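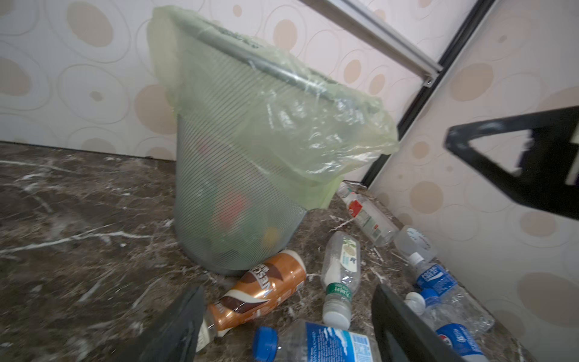
Home > Support > Manuals > Kilska 2 > Section 4

Filed under: Kitchen & Indoor Composting

4. Setting up the Kilska 2 countertop composter

By now you have unpacked the unit, found the scoop, and put the warranty card in the drawer where warranty cards go. Set aside an evening for this section. Most of it is waiting.

4.1 Choosing a spot

1. Pick a level surface with a hand's width of free air behind the rear vent. The unit breathes out of its back.
2. Keep it away from the stove and out of direct sun. Windowsills look charming in the brochure. We have spoken to the people who made the brochure.
3. Plug it straight into a wall outlet. No extension cords, no power strips.

Note: The fan runs day and night. It is quiet, but if your bedroom shares a wall with the kitchen, choose a different wall.

4.2 Loading the starter

4. Open the lid and lift out the inner drum by both handles. One handle will seem like enough until the drum swings around and gets you in the wrist.
5. Pour in the whole bag of Tessier starter. It smells like a forest floor, or a wet dog, depending on how you grew up.
6. Add two scoops of lukewarm water. Do not use hot water. The starter is alive and you would like it to stay that way.
7. Lower the drum until it clicks, then close the lid.
8. Hold MIX until the light turns amber. Let go. Leave it alone overnight.

CAUTION: Never put your hand in the drum while the light is amber. The paddle turns slowly, but it does not stop for fingers.

4.3 First feeding

9. In the morning the light should be green. If it is still amber, wait until noon before you start blaming anything.
10. Add one scoop of chopped scraps. Peels, coffee grounds, and limp lettuce are all fine.
11. Press FEED once. Pressing it more often does not make it hungrier.
12. Stick to one scoop a day for the first week, even if you have just made soup for the whole street.

Keep these in the ordinary trash: bones, fruit stickers, cooking oil by the cupful, glossy paper, rubber bands, and any bag that says "compostable" in small print. The drum runs too cool to break those bags down, and the paddle will wear one like a scarf.

4.4 The carbon filter

13. Slide the filter into the slot under the lid, arrow pointing up.
14. Write the month on the tab. If you start in November, write November. You will not remember.
15. Reset the counter by holding FEED and MIX together. The display shows 3,000, the number of fan hours left, and works its way down.

If you smell vinegar, the mix is too wet. Add a scoop of dry shredded cardboard and skip a feeding. If you smell ammonia, do the same and skip two.

4.5 Codes you may meet on day one

E113: The lid is not fully closed. Lean on it.
E194: The drum is in backward. Turn it so the notch faces you, then repeat steps 7 and 8.

Any other code is covered in Section 9. Text by Armelle Hervieu, with corrections from Jouko Karppinen, who put the drum in backward.

Previous: Unpacking | Contents | Next: Emptying the Tray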